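ブリリス助成基金 事業担当
ズザンナ・ドゥダ様

中間報告書(2019年7月)
事業名 コリソウ文具室 筆記具の再利用と貸し出し

いつもあたたかく見守っていただき、ありがとうございます。前回のお電話では、こちらの話が長くなって夕方までお引き止めしてしまいました。今回は書面ですから手短に、と思って書き始めたのですが、読み返すとやはり長くなっております。お茶でも召し上がりながら、休み休みお読みいただければ幸いです。

まず全体のことを申しますと、春から始めたマーカー類の仕分けは、遅れていた分をおおむね取り戻しました。一方で、貸し出し用の箱づくりは予定より進んでいません。その両方を順に書いてまいります。
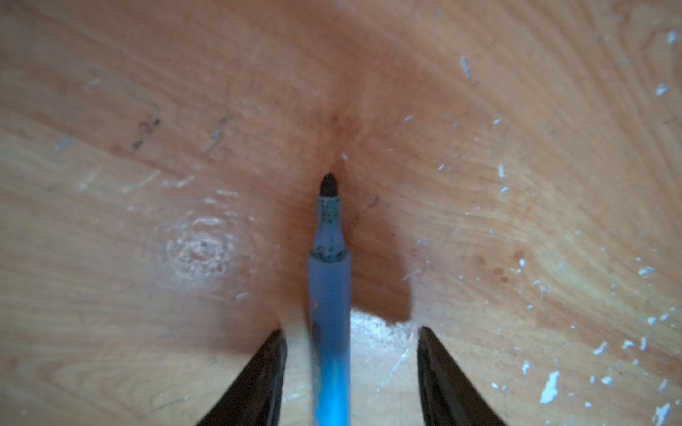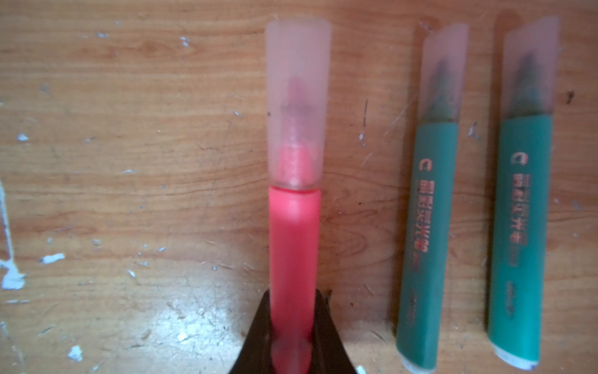
仕分けの作業でいちばん手がかかっているのは、やはりインクの残り具合を見ることです。鉛筆や色鉛筆なら長さを見ればだいたい見当がつくのですが、フェルト芯のものは外からではなかなかわかりません。始めた当初は、集まったものを端から紙に試し書きしていけば済むだろうと気楽に考えておりました。ところがやってみますと、最初の一筆はきれいに出るのに二行目でかすれるもの、逆に初めはまったく出ないのに、しばらく書いているうちに思い出したように色が戻ってくるものがあって、一回の試し書きでは決められないのです。写真の青いマーカーのように、軸の先の細くなったところに乾いたインクの点々がこびりついているものもあります。こういう汚れは見た目の印象が悪く、以前は手に取っただけで「たぶんだめ」の箱に入れてしまいがちでした。いまは見た目で決めず、汚れているものも必ず試し書きに回しています。蛍光ペンのほうは、ピンクのものも、横に寝かせてある緑の二本も、キャップが半透明で中の芯がぼんやり透けて見えますので、芯がちゃんとついているかどうかくらいは開けずに見当をつけられ、その分だけ作業が速く進みます。芯が太くて角のあるものか、丸いものかも、試し書きの紙に一緒に書き添えるようにしました。

1 集まった筆記具について

5月に、駅前のガイェフスキ文具店さんのご厚意で、店先に回収箱を置かせていただきました。店主さんが「レジの横がいちばん目につくよ」と場所を空けてくださり、おかげさまで思っていた以上に集まりました。これまでにお預かりした筆記具は2000本近くになります。このうち半分以上がボールペンと鉛筆で、残りがマーカー、蛍光ペン、色鉛筆、クレヨンなどです。クレヨンは今回の事業の対象に入れておりませんでしたが、お持ちくださった方にお返しするのも心苦しく、別の箱に入れてお預かりしています。扱いについては、この報告書の終わりのほうで改めてご相談させてください。

回収箱の中身は、お店に伺うたびにずいぶん様子が違います。学校の学期の変わり目には蛍光ペンがどっと入りますし、引っ越しの多い時期には、会社の名前の入ったボールペンが輪ゴムで束ねられて入っていたりします。輪ゴムが溶けてくっついてしまっていたことがあり、あれをはがすのは本当に難儀しました。ぬるま湯で絞った布でこすって、それでもだめなら食用油を少しつけて、あとは石けんで洗います。油を使うと印刷の文字まで薄くなることがありますので、目立たないところで試してからにしています。

箱の貼り紙も一度書き直しました。初めは「使わなくなった筆記具をお入れください」とだけ書いていたのですが、これですと、はさみや定規や使いかけのセロハンテープまで入ってまいります。現在の貼り紙には、鉛筆、色鉛筆、ボールペン、マーカー、蛍光ペンと品目を並べ、キャップをしっかり閉めてお入れくださいと書き添えました。この一行を足してから、乾いてしまったマーカーがはっきり減りました。もっと早く書いておけばよかったと思っております。

2 仕分けの手順

担当者が替わるたびに判断が違っては困りますので、マリアンナ・クビャクさんと相談しながら手順を一枚の紙にまとめ、作業机の横に貼りました。内容は次のとおりです。

種類ごとに分ける。マーカーと蛍光ペンは混ぜない。
キャップのないものは先に取り分け、合うキャップを探す。
布で軸を拭く。水性か油性かを確かめ、わからないものは「不明」の袋へ。
試し書きの紙に、長い線を三本引く。
よく出るものは「貸し出し」、かすれるものは「休ませる」へ。
「休ませる」に入れたものは、芯を下にして一晩立てておき、翌日もう一度試す。
二度目もかすれるものは「部品取り」に入れる。

ごく当たり前のことばかりなのですが、紙に書いて貼ってからは、作業の途中で「これはどちらでしたっけ」と声をかけ合うことが減り、そのかわり世間話が増えました。仕分けの日の部屋はなかなかにぎやかです。

「部品取り」という言い方は少し大げさに聞こえるかもしれません。インクは出ないけれどもキャップはしっかりしている、というものを残しておく箱のことです。キャップをなくしたマーカーは案外多く、そこへ同じ型のものがあてがわれると、まだ使える一本が助かります。うまくはまったときに、かちっと小さな音がするのですが、あの音を聞くと作業台のまわりの顔が一斉に上がります。色が合わないこともありまして、緑の軸に青いキャップがついたものなどは、借りた方が戸惑われないよう、軸に小さな紙を巻いて「中はみどり」と書いてあります。

水性か油性かの見分けには、いまも苦労しています。軸に書いてあればよいのですが、印刷がこすれて読めなくなったものがたくさんあります。指先に少しつけて水で流してみるというやり方を最初はしていて、私の右手は一週間ほど紫色でした。その後、つるつるした包装紙の切れ端に書いて濡らした布で拭く方法に改めております。こちらのほうがはっきりわかりますし、人前に出るときにも困りません。

3 貸し出しの状況

貸し出しは、近くの集会所で開かれている絵の会と、放課後の学習室の二か所から始めました。登録してくださった方は57名で、このうち56名の方が一度はお使いになっています。残るお一人もご事情を伺っておりまして、夏休みに入ったら借りたいとのことでした。

絵の会では、当初、色鉛筆のご希望が多いだろうと考えておりました。ふたを開けてみますと、人気があるのは太いマーカーのほうです。大きな紙に遠くからでも見える絵を描きたい、というご希望が多いようで、とくに青と黒は戻ってきたそばからまた出ていきます。黄色はよく残ります。ただ、黄色が残るからといって箱から抜いてしまうと、今度はお日さまが描けないと小さい方から叱られますので、どの箱にも必ず入れるようにしました。

学習室では蛍光ペンがよく使われています。教科書に線を引くのにピンクと緑を使い分けているお子さんが多く、ピンクは覚えるところ、緑はあとで先生に聞くところ、というふうに決めている子もいるそうです。緑ばかりになってしまったと笑って見せてくれた子がいたと、学習室のイレナ・ノヴァコフスカさんから伺いました。聞きたいことがそれだけあるというのは、たいへん結構なことだと思います。こちらとしても、緑の在庫を切らすわけにはまいりません。

返却のときに困るのは、キャップの閉め忘れです。とくに絵の会では夢中になって描いたあと、そのまま皆さんでお茶になりますので、開いたままのマーカーが机の上で一時間ほど過ごすことになります。注意書きを増やすと会の楽しさをそぐような気がして、どうしたものかと迷っておりましたところ、会のほうで、お茶の前に全員でキャップを閉めるという決まりをつくってくださいました。掛け声まであるそうで、来月見学に伺うのを楽しみにしております。

4 箱づくりの遅れについて

申し訳なく思っておりますのが、貸し出し用の箱のことです。計画書では、仕切りのついた木の箱を、この時期までに必要な数だけそろえることになっておりました。現在できあがっているのは2箱で、残りは板を切ったところで止まっています。

理由は、仕切りの幅を途中で見直したことにあります。最初の図面では、どの仕切りも同じ幅にしていました。ところが太いマーカーを入れてみると、入ることは入るのですが、指をかける隙間がなく、箱をひっくり返さないと取り出せません。反対に細いペンを入れると、斜めに倒れてからまり合います。そこで図面を引いてくださったオシーン・オリアンさんに、太いもの用の広い区画と、細いもの用の狭い区画を分けた形に描き直していただきました。すでに切ってあった板は、長さを詰めれば新しい図面でも使えますので、材料の無駄はほとんど出ておりません。

もう一つ、立てて入れるか寝かせて入れるかという問題があります。立てるほうが場所を取らず、色も選びやすいのですが、先を上に向けて長く置きますと芯のほうが乾いてくるように思われます。先を下にすると今度は色がわかりません。マーカーは寝かせる、ボールペンと鉛筆は立てる、というところで落ち着きつつありますが、絵の会の皆さんは立っているほうが選びやすいとおっしゃっていて、もう少し使っていただきながら決めるつもりです。寝かせる場合に、転がって端に寄ってしまうのを防ぐため、底に薄いフェルトを敷いてみました。これはなかなか具合がよく、音も静かになります。フェルトにインクがしみるのは避けられませんので、取り外して洗えるように、四隅だけをとめてあります。

箱の完成は、計画より一か月半ほど遅れる見込みです。それまでは菓子の空き缶と、ふたつきの書類箱で代用いたします。菓子の缶はお子さんたちに評判がよく、木の箱ができたあとも缶のままがいいと言われそうで、少々心配しております。

5 作業の場所と道具

作業には、これまでどおり文具室の奥の机を使っています。夏になり、西日が午後の遅い時間に机の端までまいりますので、仕分けの日を午前中に移しました。日に当たったマーカーがてきめんに弱る、というのは私の思い込みかもしれませんが、人のほうが弱るのは確かです。

助成金で購入させていただいたものは、試し書き用の紙、拭き取り用の布、ラベル、引き出し式の整理棚です。整理棚はラレルのものを選びました。引き出しの前面に札を差すところがあり、いちいち開けて中をのぞかなくても済むので、たいへん助かっています。引き出しの底がやや浅く、太いマーカーを二段に重ねると引っかかることだけは、買う前に測っておくべきでした。一段で入れれば問題なく使えております。

試し書きの紙は、購入したものを使い切る前に、近所の印刷所から断ち落としの紙をたくさんいただきました。片面が真っ白で、紙質もしっかりしています。買った紙は来年度に回せそうですので、その分の予算を、できればフェルトと留め具に充てさせていただきたいと考えております。金額の内訳は別紙の収支表に入れました。流用の手続きが必要でしたら、書式をお送りいただけますでしょうか。

使い終わった試し書きの紙は、捨てずに綴じてあります。日付と担当者の名前が入っていますので、どの箱にいつ頃のものが入っているかを調べるのに使えますし、ただ眺めていても楽しいものです。三本の線を引くだけの決まりなのに、端のほうに猫や魚が描いてあったり、買い物の覚え書きがあったりします。そのうちの数枚を、次回お目にかかるときにお持ちいたします。

6 これからの予定

夏のあいだに進めたいことを書いておきます。

まず、残りの箱を仕上げます。切り直した板の組み立てから始め、フェルトは最後にまとめて貼ります。

次に、キャップの合う合わないを一覧にした表をつくります。いまはアウストラ・ラウドセップさんの頭の中にほとんどが入っていて、仕分けの日にアウストラさんがお休みだと、皆で次々にはめてみるほかありません。聞き取りながら表にしているところで、マーカーの分はあと少し、蛍光ペンの分はこれからです。

それから、秋に向けて貸し出し先をもう一か所増やす話が進んでいます。お相手は川向こうの図書室で、週に一度、展示の札や案内の貼り紙を書く時間があり、そこで太いマーカーを使いたいとのことです。先ほど申しましたように青と黒がいつも足りませんので、回収箱の貼り紙に「いま、青と黒を探しています」と書き足そうかと考えております。

7 ご相談

クレヨンの件です。お預かりしたものが、菓子の缶にいっぱいになりました。短く折れたものが多いのですが、色はどれもきれいです。溶かして型に入れ直すというやり方を教えてくださった方がいて、絵の会でも一度やってみたいという声があります。火を使いますので、場所の許可と付き添いの人数を考えなければなりません。対象の品目を広げてよいものかどうか、まずはご意見を聞かせてください。お急ぎでなくて結構です。クレヨンは待たせておいても乾きませんので、そこは安心しております。

もう一点、年度末の報告会についてですが、もし会場に机を一つお借りできるようでしたら、試し書きを体験していただく場を設けたいと思います。紙と布とペンはこちらで持ち込みます。

いつものことながら、細かい話ばかりになってしまいました。箱の遅れについてはご心配をおかけしますが、組み立てが終わりましたらすぐにお知らせいたします。別紙として、収支表、仕分け手順の写し、箱の新しい図面を同封しました。図面の右下に鉛筆で数字が書き込んであるのは板の残りの長さですので、お気になさらないでください。

コリソウ文具室 事務担当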